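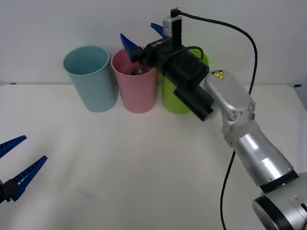

The Gidlow Open Day is a yearly public visit to the robotics workshop at Plistungate, held in July. It is best known for the cup table, a tabletop demonstration in which a two-armed robot handles a small bottle and three plastic cups. Admission is free. Visitors are let in by groups, 8 at a time, and stand behind a rail.

History

Started by Salamatu Nyarko and Elikem Adjei, who wanted townspeople to see the arms doing something ordinary. First year had 100 visitors, most of them from the Ankrah school. Attendence later reached 400, and the visit was moved from the small office to the main workshop. Korkor Opoku took over the running of it after Nyarko left for Dallari.

The cup table

Cups are blue, pink and green, set in a row at the back of a white table. A visitor names a color. The bottle is put out on the open part of the table and the operator starts the run – the aim is to get it into the cup that was named. Wrong cup counts as a miss, so does a knocked cup. Runs are not edited or repeated for the crowd. Two-finger grippers on both arms, blue fingers.

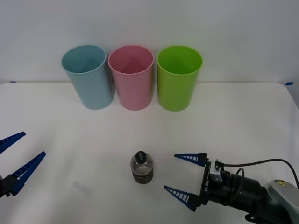
Bottle and cups on the table, with the right gripper marked RB-Y1.

Early versions used a paper box for the target. Dropped after one season, the box slid too much.

Wrist view

A screen by the rail shows the view from the gripper, added at the request of Mansa Ayaaba, who teaches at Ankrah. From there the bottle is seen between the fingers, much closer than from the rail. Children tend to watch the screen and ignore the arm, acording to Ayaaba's notes on the visit.

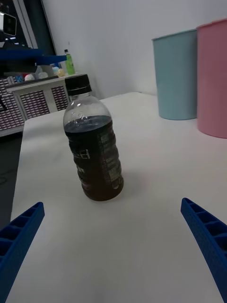 Wrist view of the capped bottle, light blue and pink cups to the right.

Program

Doors at 10 a.m. Short talk by Kekeli Wumbei, then 4 runs per group, questions after. Last group goes in at 3 p.m. No flash, no bags past the rail. The talk is also given in sign language on request – ask at the door.

See also: Plistungate workshop, Ankrah school visits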